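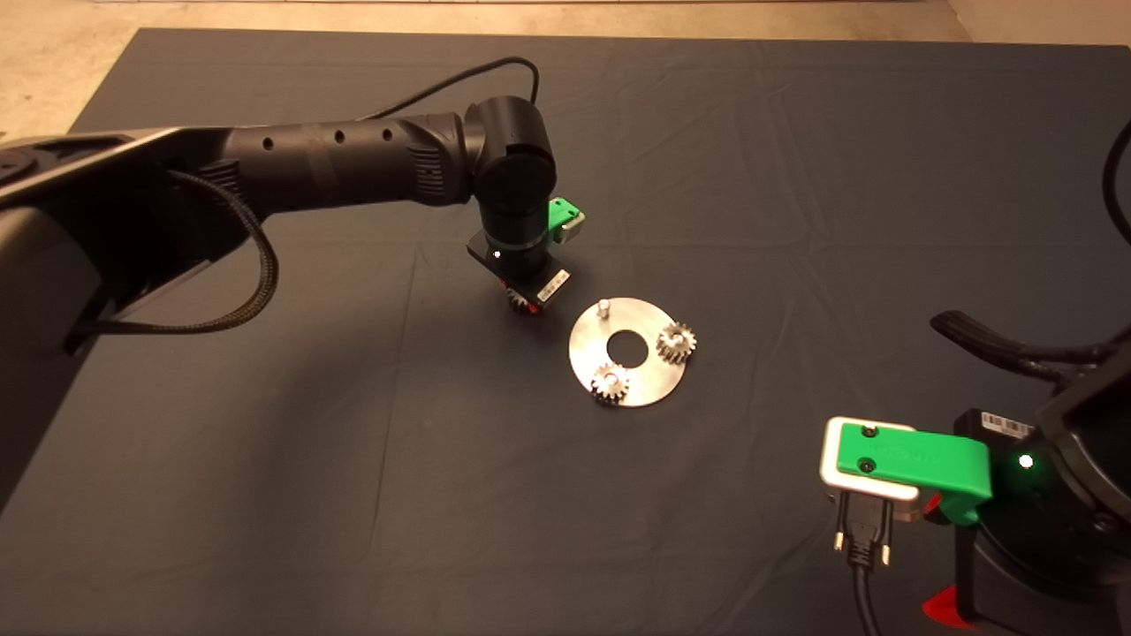

Two-arm teaching cell with the gear and plate task on the table.

Home Products Teaching cells Spares Support Contact
3 min read
February 14, 2026 | Posted by the Stevcombe product desk

Stevcombe Two-Arm Teaching Cell

The Stevcombe cell is a bench set for people who need to show a robot a job by doing it themselves. An operator drives both arms by remote control, and the movements are saved as a demonstration for training. It suits small assembly work where one hand places a part while the other waits or steadies.

The gear task is supplied with every cell. Small spur gears go onto upright pegs on a round metal plate with a large hole in the middle. Getting the bore over the peg takes some patience at first. We suggest a new operator records 10 practice runs and throws them away before keeping any.

Grippers and wrist view

Each gripper has two red fingers with black textured foam on the inner faces. The foam takes up small errors when a gear is picked up slightly off centre. Pads are a spare part and come in packs of 4. A small camera at the wrist looks out between the fingers, so the operator can line up on a part that the arm itself hides from the head camera.
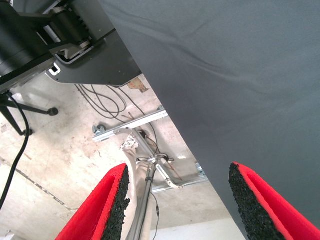
Setting up the table

Lay the dark cloth over the work surface and pull out the worst of the folds. A few creases do no harm. Put the plate within reach of both arms and lay the gears flat beside it. Move them a little between runs – a robot taught from one fixed layout will struggle with any other.

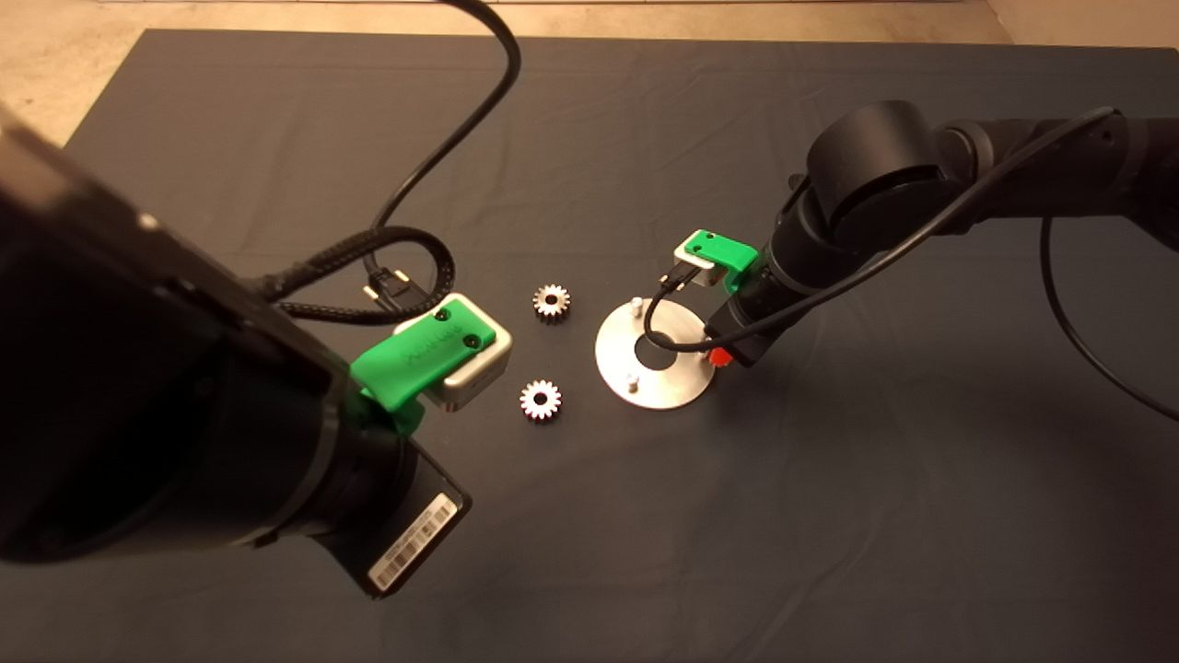 Keep the speed the same from one run to the next if you can. Long pauses over a peg are saved along with everything else, and they need trimming later. The Varnudness recording software marks any pause over 19 seconds, and a session can hold up to 60 runs before it has to be closed and saved.

Ordering

The cell is sold with the arms, grippers, cloth and gear task. The Morikawa foot pedal for starting and stopping a recording is extra. Orders are sent from our Brokville store. The next batch is due in June.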